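Tabletop clutter recordings: your questions, my answers
Last updated November 22, 2025

I get a lot of the same questions about the Positz recordings and the method we tried out on them, so I've put them all on one page. If you're after the short version, read the first three and skip the rest. 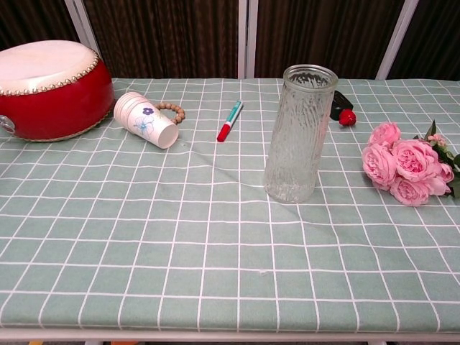 What were you trying to find out?

Whether a robot can learn where things are on a table, and how you'd pick them up, mostly from recordings of people doing it. Robot time is slow and expensive. People are quick, and they'll happily clear a table over and over if you keep the kettle going. So Positz asks a simple thing: if you film a person's chest-height view of an ordinary messy table, how much of that carries over when an arm has to do the same job?

And does it carry over?

Some of it, yes! Knowing what to go for first carries over very well. Knowing roughly which side to come in from carries over fairly well. How hard to squeeze doesn't carry over at all, and I don't think we ever really expected it to. We trained on 400 human recordings and then added 25 done with the arm, and that mix got the right object off the table in 80 per cent of our trials. The same 25 arm recordings on their own did far worse, bad enough that we stopped those runs early.

Why chest height? Isn't a head camera more natural?

I thought so too, and we did start with one. The trouble is that people's heads move all the time. They look at the clock, they look at whoever is talking, they look at their own feet. A chest camera turns when the body turns and otherwise stays fairly calm, and that's a lot closer to a camera bolted to a robot's frame. You do lose the bit where someone glances at an object just before reaching for it, and I miss that. If I had another year I'd record both.

Who chooses the objects?

I do, mostly, out of two big plastic crates and whatever the charity shop has that week. There's a rule of sorts: every table should have something see-through, something floppy, something that rolls and something an arm could easily knock over. A textured glass vase is a lovely nasty thing for this, because the pattern of the cloth comes through it all bent and depth sensors don't know what to make of it. Artificial flowers are nearly as bad – lots of thin leaves, no clear edge, and they spring back when you let go. Beads are floppy and full of holes.

Why the checked cloth?

Two reasons. The grid gives us a cheap way of seeing whether our distance estimates are drifting, as the checks should get smaller towards the back in a nice steady way. It also makes life harder for the part of the system that separates objects from the table, and I'd like that part to suffer a bit before it goes anywhere near a real kitchen. We swap cloths between batches so nothing gets used to one pattern.

Do you iron out the creases?

No. We did for the first batch, and the results looked great until somebody put a wrinkled cloth down. The system decided a fold was an object and kept going for it. We've left creases alone ever since.

What is Proven, and how is it different from Positz?

Positz is the recordings. Proven is the checking step. Before a recording is used for training, Proven works out whether an arm of our size could have made the same reach without bumping into anything, and if it couldn't, that reach gets thrown away. People are very good at slipping two fingers between a vase and whatever is behind it. Our arm can't do that, and for a while we were teaching it to try. Around 15 per cent of the reaches go in the bin at this stage, and I was surprised it wasn't more.

Which objects still go wrong?

Clear glass, by a long way. After that it's small shiny things sitting close behind something bigger. The system often sees them and then places them too far forward, so the arm closes on nothing. Stacked cups lying on their side are hit and miss: the system can't decide whether a stack is one thing or several, and I'm not sure I could give it a rule for that either. Pens are fine. Big solid things like drums are found every time but are too wide for the gripper, so the right answer is to leave them be, and it has finally learned to do so.

Did it work anywhere other than your own room?

We tried it at Londach in July, with different tables, different light and a different arm. It dropped a fair bit. Most of the loss came from the camera sitting lower than ours, and once we'd retrained with the height jiggled up and down at random, a good part of that came back. The Nasution lab are running their own version now with a softer gripper. I haven't seen their numbers yet, so please don't ask me for them!

Can I have the recordings?

Not yet. We're still going through them to take out anything with a face or a voice in it. The object lists and the table layouts can be shared already, so write to the project address and tell me what you'd like to use them for.

Can I send you objects?

Please do. Nothing sharp, nothing that leaks, and nothing you'd be sad to see dropped. I could really do with more clear plastic, and if you have odd lids without their jars, I'll take the lot.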